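Residents of the Amini estate will have their gutters cleared before the leaves come down this year, instead of after, following a vote that took most of an evening and at one point involved a diagram.

The estate's residents' association agreed in February to take on a single contractor, Tririvach, to clear gutters and downpipes on all 300 homes. Until now each household has made its own arrangements, a system under which a fair number of households have arranged nothing at all and a terrace in Gorkavora Road has grown a small birch tree.

The birch got several mentions at the meeting. It stands at the point where two roofs join, and both sets of neighbours have long held that it belongs to the other. It will go in the first week of the work, and the association has confirmed that neither side will be asked to claim it.

Under the new arrangement, homes will be visited twice a year, once in late autumn and once in spring. The contractor will scoop out the gutters, flush the downpipes, check the brackets and leave a slip saying what was found. Anything that needs mending will be priced separately and the household can say no. The cost of the two visits will be added to the yearly estate charge, a sentence that was read out at the meeting rather quickly.

It was then read out again, more slowly, by request.

The case for doing something was not hard to make. Last winter 14 homes reported damp coming through an upstairs wall, and in 11 of them the cause was an overflowing gutter. Water that can't get down the pipe goes down the brickwork, and after a few months of that it starts to come indoors. One bedroom in the lower close lost most of its ceiling paper in a single night. The household had been told about the gutter by three separate neighbours and a window cleaner.

There were objections, as there are to everything on the Amini estate, where the colour of the bollards was once discussed over two winters. Some residents said they already cleared their own gutters and did not see why they should pay for people who didn't. This drew warm applause, and then a slightly awkward silence when somebody asked for a show of hands from those who had been up a ladder in the past year. Others worried about muck being dropped on patios. The contractor has promised to bag it, and has put the promise in writing.

A rival bid came from Preneo, which offered to fit mesh guards along every gutter on the estate and then, more or less, go away. The idea had its supporters, chiefly for the going away. But guards still need brushing off when leaves mat on top of them, and the meeting was not persuaded that anyone would do the brushing. Households that would like guards can still buy them, and the Tririvach crew will lift and refit them at each visit, provided they are the clip-on kind. Guards that have been glued down will be left as they are, along with whatever is living underneath.

The first round starts at the top of the hill, where the plane trees are, and works down. Crews will begin at 8 in the morning, a time chosen by the contractor and described from the floor as "brave". Side gates should be left unlocked on the day. Cars ought to be moved off the drive if the gutter runs above it, and washing should be brought in, particularly anything white. A card will come through the door a week beforehand, so it will be possible to ignore it for a full seven days.

Residents do not need to be at home. Several asked whether they could be, in order to watch, and were told that this was a matter for them.

Water butts have turned out to be the thorniest part of the plan. Flushing a downpipe sends a slurry of moss and grit into whatever is at the bottom of it, and a full butt of that smells much as one would expect. Anyone with a butt is asked to swing the diverter shut or unhook the pipe before the crew arrives. Those who forget will have it done for them, though the association would like it known that hooking it up again is their own affair. Allotment holders have asked for the sludge, and may have it.

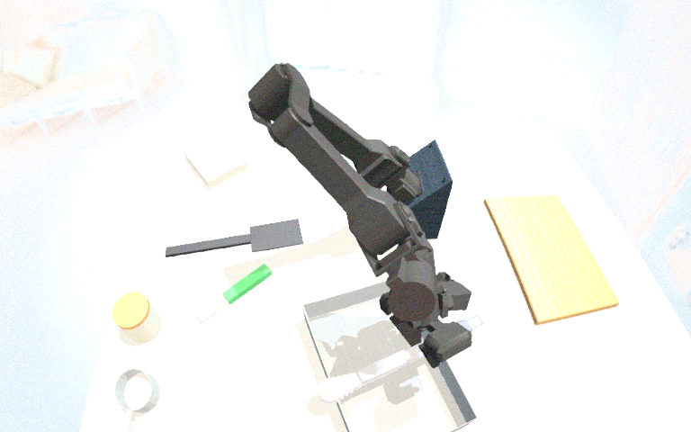 Gutters were only half of the evening's business, and the other half went less smoothly. The association had set aside £600 for a home upkeep morning in the estate hall, with short talks on bleeding radiators, sealing round a bath and finding the stopcock before it is needed. Two months on, the programme still has a gap after the tea break, and suggestions keep coming in. One resident would like something on the future of housework, and has in mind the sort of thing where a dark grey robot arm, all chunky joints, reaches down over a white table scattered with kitchen things. Another has asked for a talk on grout. The grout talk is understood to be ahead.

The morning will be free to residents, with tea included and biscuits while they last. Each household will go home with a tap washer and a printed list of jobs by season, which has been checked for spelling twice since the last one told everybody to "lag their pies". Demonstrations will be held on a spare radiator and a short run of gutter fixed to a trestle at waist height, the only gutter on the estate that most of the audience will have seen the inside of.

Households that want to opt out of the clearing visits have until the end of the month to say so in writing. They will still be charged for the shared downpipes, of which each terrace has two, and they will be asked to show once a year that the work has been done. A photograph will be enough. It should be of their own gutter.

Forms are available from the hall between 10 and noon, or from the box by the noticeboard at any time. The box leaks in heavy rain, so completed forms are best handed in at the desk.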